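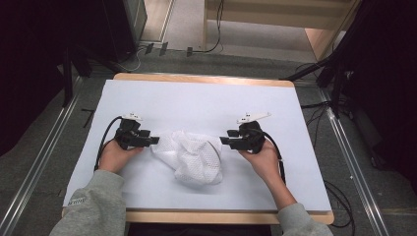 # Gilum: gripper width and contact labels for two-handed cloth work

Gilum takes recordings from a pair of hand-held grippers and writes three tracks per hand: jaw width, a contact flag, and a pose. It was split out of the Seixas replay code so that people who only want labels don't have to install a planner.

Read the next section before you train anything on the output.

## What we don't believe yet

The contact flag is the weak part. It is computed from jaw width and a small image patch between the fingertips. On boxes and mugs this works. On thin or open-weave cloth, closed on fabric and closed on air differ by less than the noise in the width estimate, and the patch model ends up doing most of the deciding. Tavion Rosenthal relabeled 385 segments by hand and the flag agreed with him on 84 percent of them. That sounds fine until you notice how many segments are long stretches of open jaws, which any rule gets right. We have not published a score for cloth alone and you should be suspicious of anyone who quotes the 84 as one.

Poses are better but have gaps. When a marker plate tilts away from the tracking view, the solver coasts on its last velocity. Coasted samples carry `pose_src = 2`. Drop them. The default loader keeps them, which Elmarie Zulu and I still disagree about.

## Contents

- 978 episodes, both hands, one task family (soft items on a table or close to the body)
- `width.csv`, `contact.csv`, `pose.csv` per hand
- `patch/` with fingertip crops at the native rate
- `splits/` by item, never by episode

An earlier split by episode leaked the same items into train and test. If your numbers come from before that change, please throw them away.
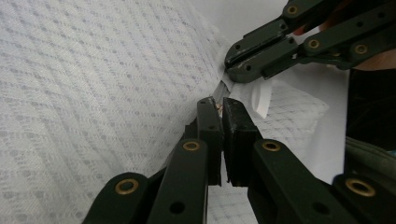
Gripper view, both tools at a seam in patterned fabric. Two jaws close together are a hard case for the patch model.

In views like this the crop around one fingertip can include part of the other tool. The patch model has no idea which hand it is looking at. We tried masking the second gripper using its projected pose, and it helped only where both poses were good to begin with. The mask is off by default (`--mask-other`).

## Running it

 gilum label --in episodes/ --out labels/
 gilum check labels/ --min-frames 500

`check` skips episodes shorter than the given length. It looks for time offsets between the two hands, negative widths and missing pose spans. It does not check whether the contact flag is right, and a clean report says nothing about that.

Width calibration is per tool. Close the jaws fully, open them fully, save, and repeat after any linkage is taken apart. Mandla Pretorius has a script for spotting drift inside an episode, but it flags slow closing as drift and I would not gate on it.

## Use with planners

The Imum exporter turns contact changes into grasp and release keyframes. It inherits every false contact, so a flickering flag becomes a string of tiny regrasps. Set `hold_ms` above zero. We have seen policies trained on the raw keyframes score well offline and open their jaws halfway through a pull.

Claims that these labels transfer to a different jaw shape are untested. Khanyisile Hendricks is working on a second jaw model, planned for August. Until then the loader refuses unknown tool IDs - please don't patch that out.

## Changes

Fri 26 July: split files by item, `pose_src` added, contact threshold moved to the config file. Old configs load with a warning.

Maintained by Mpho Modise, Lorkance. Bug reports need the episode ID and the config, or they get closed.

© Lorkance | Contact the maintainers | Back to top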